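Pond aerator and fountain listings: claims and checks
README, version of April 11, 2021

What this is

A plain table of claims made by sellers of floating fountains, pond aerators and small garden pumps, with a second table of what we measured when we could get hold of the thing and put it in water. The first table has 2000 rows. The second has 27. Please keep that gap in mind before you quote anything from it.

The listings were collected in October by Aslı Kozan, who also wrote the checking notes. Product pages change often and without notice, so a row tells you what a page said on the day it was copied and nothing about what it says now.

Why bother

Pump listings are full of numbers that can't all be right. A seller gives a flow rate, a lift height and a wattage, and you are left to suppose that all three hold at once. They hardly ever do. The flow is measured with no lift, the lift is measured with no flow, and the wattage is whatever was printed on the plug. "Suitable for ponds up to" is worse, as it seems to mean nothing at all. We found the same pump sold under two names with two different pond sizes.

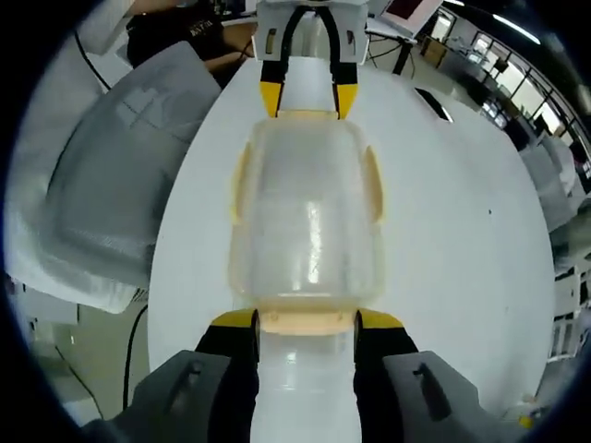
Flistum wrote back after the first draft to say that this was unfair to small sellers, who mostly copy the maker's sheet and have no tank to test in. Fair enough as far as it goes. The column is called claim_source for that reason, and it is blank wherever the page doesn't say. It is blank a lot.

Columns in claims.csv

row_id – a number, no meaning
seller_code – a short code, not the trading name
flow_claimed – litres per hour, as printed
lift_claimed – metres, as printed
watts_claimed – as printed
pond_claimed – free text, spelling left alone
claim_source – maker, seller or blank
quiet_claimed – yes if the page uses any word such as silent, whisper or near-silent

We thought about scoring quiet_claimed and gave up. Very few pages give a figure, and those that do never say how far away the meter was.

How the checks were done

Each pump was run in the same tank, at the same depth, with the outlet at three heights. Flow was taken by timing how long it took to fill a marked bucket.
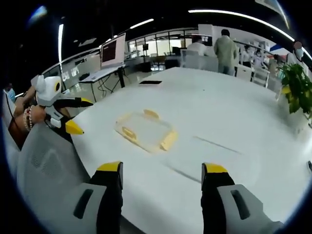
Bucket timing is crude. We repeated each run and kept the middle value, but a slow thumb on the stopwatch still matters more for the large pumps than for the small ones. If two rows differ by a little, treat them as the same. Power was read from a plug-in meter of the cheap kind, checked against a second cheap meter, so make of that what you will.

No pump was run through a winter. Anyone who tells you from this data how long a pump lasts is guessing. 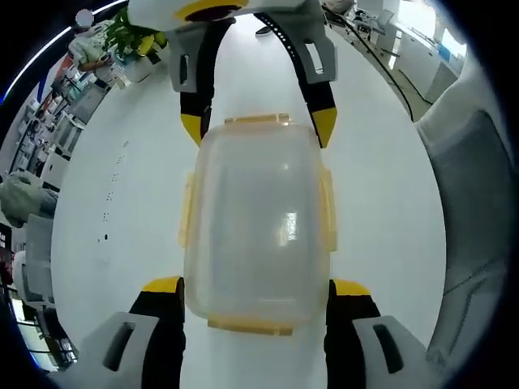 Clear container with an orange-yellow rim, on a white tabletop.

Known problems

Rows marked Wakine came from a page that was later taken down, and we can't check them again. We left them in with a flag. You may prefer to drop them.

33 rows give flow in gallons without saying which gallon. They were converted as US gallons, and that may well be wrong for the British sellers among them.

Solar fountains are in claims.csv but not in checks.csv. We had no fair way to give each one the same sun.

The 27 checked pumps were the ones we could borrow or afford. They lean towards the cheap end, and it would be daft to average them and call the result "the market". Drekonero did so in a blog post using an earlier copy, and the headline figure there should be ignored.

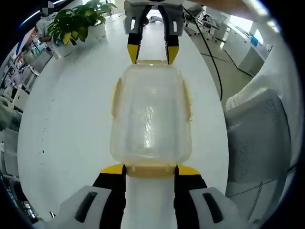 Siddiqui asked whether the whole check table ought to come out until there are more rows in it, given how easily people skip the warnings. We talked it over and kept it. A small honest table seems better than a large one made of sales copy, though I'm less sure of that than I was.

Use and changes

Free to use for any purpose, with credit to the README and not to any seller. If you find a wrong figure, send the row_id and a copy of the page. Corrections without a copy of the page go in a separate file, and we don't merge them.

Don't use this to choose a pump for fish you care about. Oxygen was not measured in any row.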